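Print this page | E-mail to a friend

Can a machine sort your mother's pills yet?

19/02/2019

Every few months one of you writes in to ask when you will be able to buy something that does the dishes, folds the towels and leaves you alone on the couch with your coffee. I always enjoy those letters (please keep them coming!), and I always have to write back with the same slightly disappointing answer, so this time I thought I would pick one small chore and stay with it for a whole column.

The chore is the weekly pill organizer. I chose it because I do it myself for my mother, at her kitchen counter, with the radio on, and I could do it half asleep. Open the bottle, tip a few into your palm, drop them into the little boxes, snap the lids, done. But think about what your hands are up to while you hum along. You press down on a cap and turn it with one hand while the other hand holds the bottle still, and you feel through your fingertips whether the thing is giving way or only clicking around. Then you pick up something smaller than a pea and let go of it over a box hardly bigger than your thumbnail.

Odair Batista, who spent years on the packing floor at Plusier before he joined us, likes to remind me that a factory would laugh at this. A packing line can fill bottles all day long, and it does so very well, because every bottle arrives standing the same way in the same spot. My mother's counter is another matter. One bottle is on its side behind the toaster, the lid for Wednesday sticks, and last July the whole organizer went into the sink.

So where do things stand? Fotini Vasilakis, who keeps our reading list, puts it this way: holding is far along, opening is getting there, and the really small stuff is still slow. Soft or springy fingers have helped a great deal with the first part, as they can give a little around a round bottle and don't need to meet it at exactly the right angle. Caps are harder. A ridged edge gives the fingers something to work against, but a push-and-turn cap asks for two motions at the same time, and a gripper that is already holding the bottle needs something else to do the turning. As for a single tablet, I have watched a fair number of attempts now, and I would still want to check the boxes myself before anybody swallowed anything.

My own guess is that we'll see a decent helper for the bottle-handling half of the job well before we see one I would trust with the whole week. I'd love to be wrong about that, and so would my mother, who has her own opinions about how I close the lids. 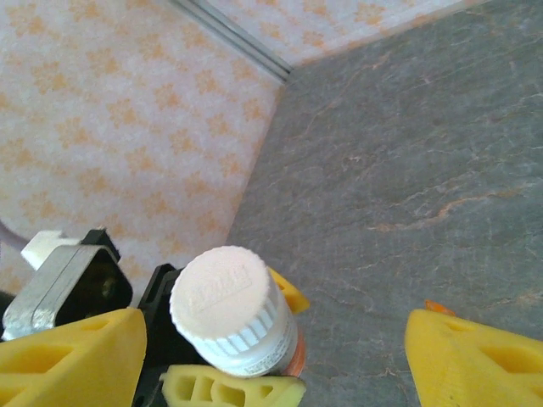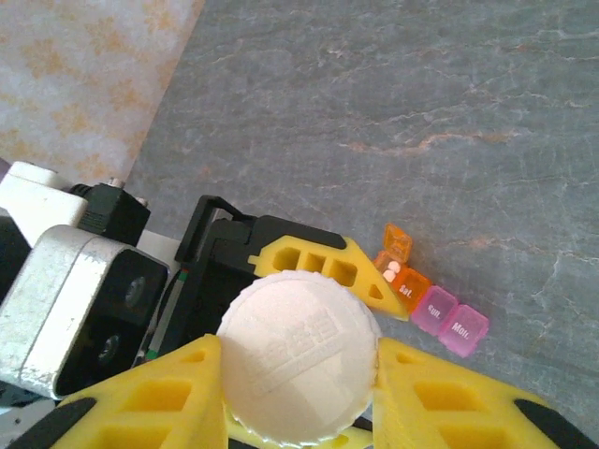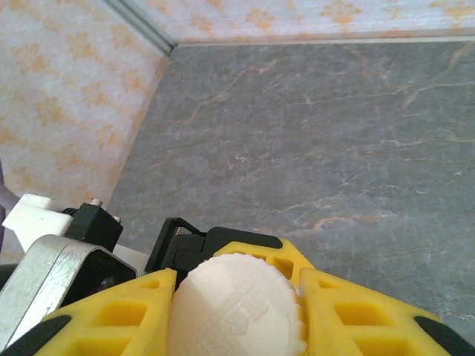
Samham Home Automation Club, Newsletter Team

Related items
Towels, T-shirts and the trouble with folding
Readers write: the Goleo window washer after one winter
Shop floor visit: bin picking at Xenos
What we mean when we say "gripper"

Contact the newsletter team | Copyright Samham Home Automation Club | Back to top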